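4.2 Choosing screen orientations for the shared hall

The hall at Hurnunthorpe is used in two ways that pull against each other. On weekday mornings it is an assembly room, with everyone facing the stage at the north end. In the evenings, and for most of Saturday, it is turned sideways, so that a speaker stands against the long east wall and the audience sits in wide, shallow rows. The people we spoke to had lived with this arrangement for so long that they had stopped thinking of it as a problem, and it took us a good part of our first visit to understand why the old projector was so often left switched off. It faced the stage, and it could only ever face the stage. When the chairs were turned, the picture was off to one side and behind a third of the room.

We had come expecting to write about brightness, and much of our early reading was on that subject (ambient light, screen gain, the effect of high windows on a washed-out slide). Brightness does matter, and we come back to it in Section 4.4. But the staff diaries kept for us during August told a different story from the one we had planned for, and it seemed only fair to follow them. Entry after entry mentioned the direction people were facing, the walk to the control cupboard, or the cable that would not reach. Hardly any mentioned a dim picture.

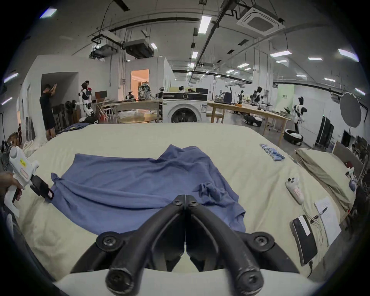

The design that was finally put in, after a great deal of friendly argument, has a large motorized screen above the stage and 2 smaller displays on the east wall, one at each end of the speaker's area. Each can show its own material, or all can show the same thing. The switching equipment came from Vandley and the control software from Georgiou, and the two were joined together by a small local installer, Rarnari, whose patience with our questions we would like to record here. The installer had proposed a fourth display facing the side entrance, and we still think there was something to be said for it, but the budget did not stretch that far and the wall in question turned out to be full of heating pipes.

It may help the reader to know how the control panel was laid out, because so much of what follows depends on it. The opening page offers only the direction of the room: Stage or Side. After that choice is made, a second page asks what should be shown. Adesuwa Etim, who ran the hall's bookings throughout the study, had asked for this order early on, and she was quite firm about it. In her words, "People walk in and they know which way the chairs are. They don't know what an input is, and they shouldn't have to learn it with a room full of parents watching them." Our own first sketch had put the inputs on the opening page, with direction tucked away under a settings button, and we are grateful to have been talked out of it.

There was a cost to this, and we do not want to pass over it too lightly. A regular user who wants the same thing every time now has one more button to press than before. Several evening groups noticed this right away and told us so, kindly but often. We tried a version with saved favorites, which put the last used arrangement at the top of the opening page, and it was popular for a week or so, until a dance class found itself sharing its playlist screen with an assembly left over from the morning. The favorites page was moved behind a staff code after that, and it has stayed there.

Sound followed the same two-way division. When Stage is chosen, the main loudspeakers on either side of the stage carry everything, with a short delay applied to the pair at the back of the room. When Side is chosen, the main loudspeakers are turned down and the ceiling units over the seating take most of the work. We had supposed that listeners would want the voice to come from the direction of the speaker, and on the whole they did, but in the wide, shallow layout the people at the far ends were so much closer to a ceiling unit than to the person talking that no setting pleased everyone. The compromise we settled on favors the middle rows. It was judged by ear, with one of us reading aloud from a seed catalog and the other moving from chair to chair, and we make no claim for it beyond this one hall.
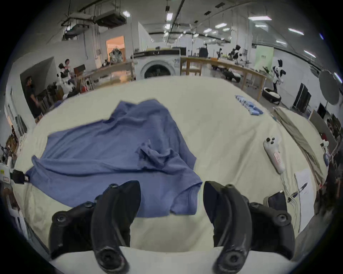

Figure 3. Blue cloth garment lying in loose folds on a cream-white cover, with the two black gripper fingers in the foreground.

4.3 What the logs recorded, and what they left out

The control system kept a log of every button press, with the time and the page on which it happened. Over the study period it gathered 1030 sessions, a session being everything between the system waking up and going back to sleep. Of these, 47 were ended by hand within the first minute and started again, and we looked at that group with particular care, since a quick restart is often a sign that somebody has become lost.

The logs alone could not tell us much about why. A restart might mean that the wrong direction had been picked, or that a laptop had not been recognized, or simply that a visitor had pressed the power button to see what it did. For this reason Nnamdi Babalola went back through the staff diaries and matched entries to restarts wherever the times agreed well enough. It was slow work. The hall clock runs a little ahead of the control system's clock, and one member of the evening staff preferred to write up the whole week on a Friday afternoon, from memory, in pencil.

Where a match could be made, the laptop was the usual culprit. Visitors brought their own machines, and their own adapters, and quite often somebody else's adapter borrowed in the corridor. The wall plate beneath the east displays was the worst spot for this. It had been mounted low so as to be out of the way of stacked chairs, and anyone using it had to crouch down with their back to the audience and their eyes off the screen, so that they could not tell whether the picture had come up or not. At the stage, where the plate sits at waist height on the lectern, trouble of this kind was much rarer.

We would draw attention to this because it is such an ordinary thing. A good deal of thought, and most of the money, had gone into the screens and the switching. The height of a wall plate was decided in passing, on a drawing that dealt mainly with power outlets. Were we to begin again, we would want the people who give talks in the room to try out the plate positions with a piece of tape on the wall before anything was drilled.

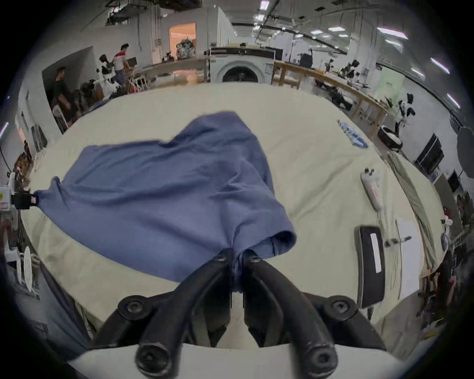

The logs also left out everything that went right without a button being pressed. A morning assembly in which the caller walked in, found the room already set to Stage, and spoke for twenty minutes with a single slide behind her appears in our data as almost nothing at all. The same is true of the sessions in which the equipment was deliberately not used. One of the evening groups, a choir, told us that what they liked best about the new system was being able to raise the big screen all the way up and out of sight, which the old pull-down one had never quite managed. There is no column for that in the log, and we did not think to add one.

Weighing the two kinds of evidence together, we are fairly comfortable saying that asking for direction before content suited this hall and these users. Wrong-direction errors were seldom mentioned in the diaries after the opening weeks, and new staff were able to start a session after being shown the panel once. We are less comfortable saying how far this would carry over to other places. A hall with only one seating plan has no need of the question. A hall with many, such as a theater that plays in the round one month and end-on the next, would need more than a two-button page, and we suspect that a little picture of the room would serve better there than any words.

There remains the matter of daylight, which the diaries barely touched on but which the morning staff raised with us in person more than once, usually while pointing at the windows. The blinds on the east side are worked by a long cord that loops around a cleat near the fire door, and they were not part of the installation contract. Section 4.4 takes up the measurements made with the blinds open and closed, and the rather awkward question of who ought to be responsible for them.

Correspondence: Adesuwa Etim and Nnamdi Babalola, Hurnunthorpe Hall Study | © 2019 the authors | Back to top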